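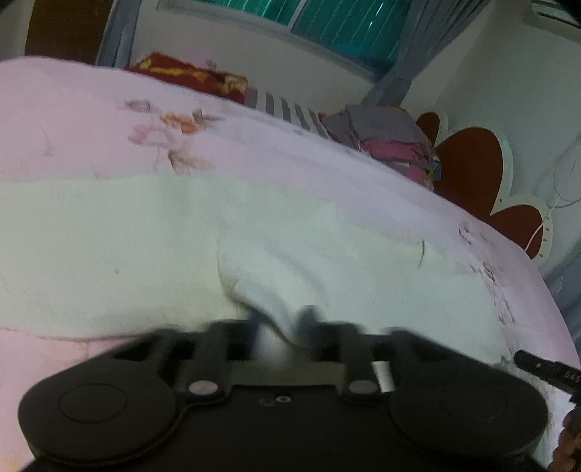 Pink floral bedsheet, pale cloth across the middle

Small Business Tools > Inbox & Scheduling

Shared inbox or one calendar for everything?

wingyan_ng
We're a five-person bedding shop and I finally moved us off the giant spreadsheet! For two weeks we've had orders, supplier calls and returns all running through Drilideck, and I love it. Every job is a card, every card has a date, and the whole lot shows up on one calendar. I cleared 66 old cards on Tuesday before lunch (felt amazing).

My question is about email. Drilideck can pull in our support address and turn each message into a card. Does anyone run it that way full time, or do you keep a separate shared inbox?

pranab_b
Full time here, going on a year. Turn it on! Two settings to change first: set "group by sender" to off, and make the auto-archive 30 days instead of 7. We lost track of a wholesale thread with the 7-day one and it was a pain to dig out.

Khadija Alaoui
I'd go the other way. We tried mail-as-cards at El Ouafi and by February we had 2806 open cards, most of them newsletters and shipping notices. Went back to Zomamis for mail and kept Drilideck for the actual work. Two tabs, much calmer.

pranab_b
@Khadija did you have filters set up before you connected it? Shipping notices never make it to a card on ours, they go straight to a folder.

Khadija Alaoui
Some. Not enough, clearly :) But I don't want to maintain filters for every carrier that changes its sender address. Zomamis does that part for me and does it well.

dogukan_a
Both of you are describing the same fix, you just do it in different places. How much mail do you get, Wing-yan? That decides it for me.

wingyan_ng
Just looked, 798 last month on the support address. Maybe half are real questions. The rest is exactly the stuff Khadija is talking about, ha.

dogukan_a
Then I'd try it with filters. We get more than that at Nernmont and it holds up great. The search alone is worth it, you type an order number and get the mail, the card and the call notes together. I still grin when it works.

ismailk
One thing to check is your plan. Ours caps at 200 mail cards a day, and a holiday sale can blow past that. Mail over the cap waits until midnight, which is no fun if a customer wants to change an address.

Khadija Alaoui
Oh wow, I forgot the cap. That's another vote for Zomamis from me.

pranab_b
Still disagree! You can lift the cap for a week from the billing page.

wingyan_ng
This is so helpful, thank you all. I'm setting up filters tonight and connecting the mail in the morning with Pranab's settings. Khadija, if I end up with 2000 newsletter cards you get to say so. Ismail, where do I see the cap?

ismailk
Settings, then Usage, bottom of the page.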